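Unit 5 handout: Can a machine put the groceries away yet?

Welcome back, everybody! Last time we looked at Prallero, the floor-cleaning project, and I promised we'd move on to the pantry. Cans and boxes sound easy (my kids manage it, more or less), but a shelf leaves little room for fingers, and a box tips where a can rolls. For May, please read the Grisance notes and jot down two chores you'd hand over today.

Simulated pantry shelves, grippers open:

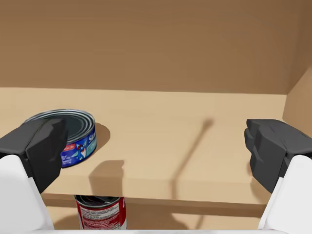
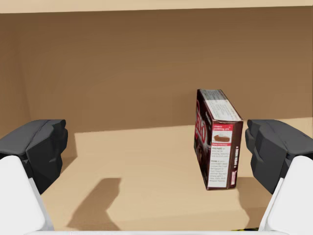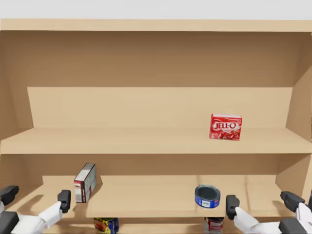 Bahrami wrote back that shelves are the easy part, and that a machine still needs help once the bag is full of soft fruit.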